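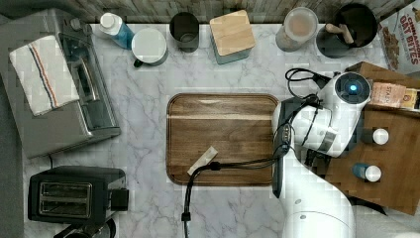 Power out again across Kidcombe, third cut in a month

Aug 11, 2024

Kidcombe lost power again last night, the third blackout in a month, and this time it took most of the dinner hour with it.

Lights went at 6.40pm across the older half of town, from the showground down to the creek. Wavari Energy, which runs the local lines, says 1,000 homes and businesses were affected at the peak. Most were back by 9pm. A pocket of 131 properties along Drikach Road and the streets behind it stayed dark until after midnight.

Cause this time: a failed switch at the Biswas Street substation. Wavari says it was not the same part that failed earlier in the winter, though it is in the same yard and is the same age.

The company says the switch gave out as people got home and put on heaters, kettles and ovens all at once. The overnight low was two degrees.

"Demand was high but within what we planned for," Wavari said in a statement. "The fault was in the equipment and we are sorry for the disruption."

No injuries reported. The fire brigade was called to one house on Drikach Road where a candle had caught a curtain. Out before the crew got there, some damage to the window frame.

The pub kept serving by torchlight, cold food only, cash only. The fish and chip shop shut its doors and gave away what was already in the fryer. The chemist says vaccines in its fridge were moved to a backup unit within minutes and none were lost. The supermarket was less lucky and spent this morning emptying its dairy cabinet into a skip.

At the caravan park, gas bottles sold out by 8pm.

Wavari took 191 calls in the first hour. Several residents told us they waited on hold for longer than the blackout lasted at their place. The outage map on the company's website showed Kidcombe as fully connected until almost 8pm. Wavari says the map updates by itself and that a fix is being "looked at". No date given.

The text message alerts did go out, but only to customers who signed up after the new billing system came in. If you have been with the company longer than that you need to log in and tick the box again, under Contact Preferences. People who can't get online can do it by phone or at the Wavari counter in the post office arcade, which is open until 4pm.

Council says it has asked for a meeting with the company before the end of August and wants the substation work brought foward. The upgrade at Biswas Street was promised two years ago and has been pushed back twice. Wavari says the new gear has been ordered and is sitting on a wait list overseas.

A temporary switch was fitted overnight. The company says it will hold, but is asking Kidcombe customers to spread their power use between 5pm and 8pm this week if they can. Dishwashers and dryers later in the evening. Hot water on the off-peak tariff is not affected.

Compensation

Under Wavari's own customer charter a payment applies only when the power is off for more than seven hours in one go. Last night's longest outage fell short of that, so nobody gets it automatically. The earlier two cuts were shorter again.

Spoiled food is a separate claim. Form is on the website or at the counter. You will need a list of what was thrown out and receipts if you have them, photos if you don't. Damaged appliances go on the same form, with a note from an electrician or repairer. Claims for last night close at the end of August.

Food

The usual advice applies. A fridge that has been kept shut holds its cold for four hours. A full freezer will hold for up to two days, half full for one. Anything from the fridge that sat warm for longer than four hours should go in the bin, and that covers meat, milk, soft cheese, cooked rice and leftovers. Hard cheese, butter, jam and most sauces are fine. Don't taste it to check.

Appliances

Electricians in town were busy this morning with tripped switches. Two things they keep being asked. If only some of your power came back, turn everything off at the wall, go to the switchboard and reset the safety switch, then plug things in one at a time till you find the one that trips it. And if something was on when the power went, an oven or a toaster or a heater, it may come back on by itself when supply returns. Turn it off at the wall before going to bed or going out. Clear anything off the top of it too.

Clocks and timers will need resetting. So will some garage doors.

Life support customers

Anyone who relies on a medical machine at home should be on the Wavari priority register. Being on it doesn't mean power comes back sooner, but the company has to ring you, and has to give notice of planned work. Your doctor signs the form. One family on Drikach Road said they were registered and were not called. Wavari says it is checking its records.

More work

A planned outage for the temporary switch inspection is likley later this month, daytime, on the creek side only. Letters will go out to the affected streets. The hall will be open for those hours with heating and an urn, running off the generator.

Faults and fallen lines go to the Wavari faults number on your bill, day or night. Stay well clear of any line on the ground and ring triple zero if someone is in danger.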